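Pruledton Table Kit: Set-up Guide
Section 4. Packing chore with the two-hand gripper set
Revised 2021-09-01

4.1 What to expect

Many customers ask us if a machine can pack a travel case by itself already. Our reply is: sometimes, and slowly. In the June trial at Prinby, the Samuel arm pair packed 14 cases out of 31 without help from a person. The others stopped mostly at small round items, which roll away from the fingers. For this reason the chore is first done by a person who holds the grippers, and the arms learn from these recordings. Please read the whole section before you begin.

4.2 Preparing the table

1. Clear the table and wipe it with a dry cloth.
2. Hang the dark cloth behind the table. Folds in the cloth are allowed.
3. Lay the case open and flat in the middle of the table, with both compartments facing up.
4. Turn the handles outwards, so that they do not lie across the opening.
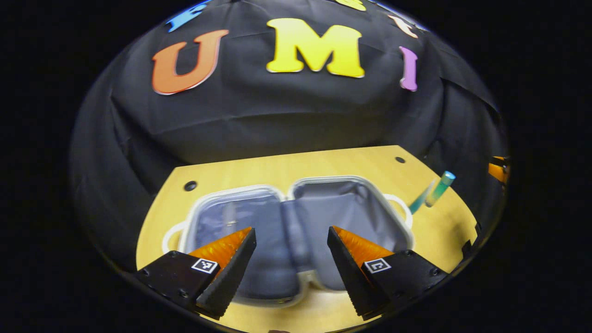 5. Put the small items beside the case, within easy reach of both hands.
6. Check that both square markers on each gripper are clean. Do not write on them or cover them with tape.

Note: A case which closes by its own weight is not suitable for beginners. Choose one that stays open.

4.3 Practising with bottles and tubes

It is better to practise without the case first. Upright bottles are harder than they look, and the arms have the same trouble as people do.

1. Stand the items upright with a free space between them.
2. Hold one gripper in each hand. Lead the cable away from the fingers.
3. Open the fingers fully before you come near to the item.
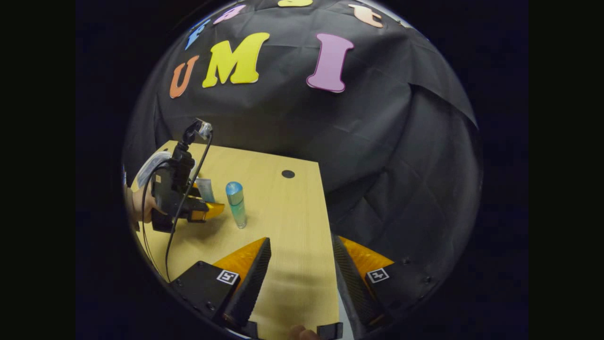
4. Close slowly until the orange pads touch both sides, then lift straight up.
5. Set the item down again and open the fingers before you move back.
6. Repeat until you can do it four times in a row.

Caution: Do not squeeze a filled bottle. The cap can open. The heaviest item allowed is 400 g.

4.4 Known limits

The arms do not yet close a zip. Clear plastic is often missed by the Nencombe software, and a coloured cap helps it. Please do not leave the arms working alone in the room, also when the last runs went well.

If an item falls, press Pause, pick it up by hand and start again from step 5 of 4.2.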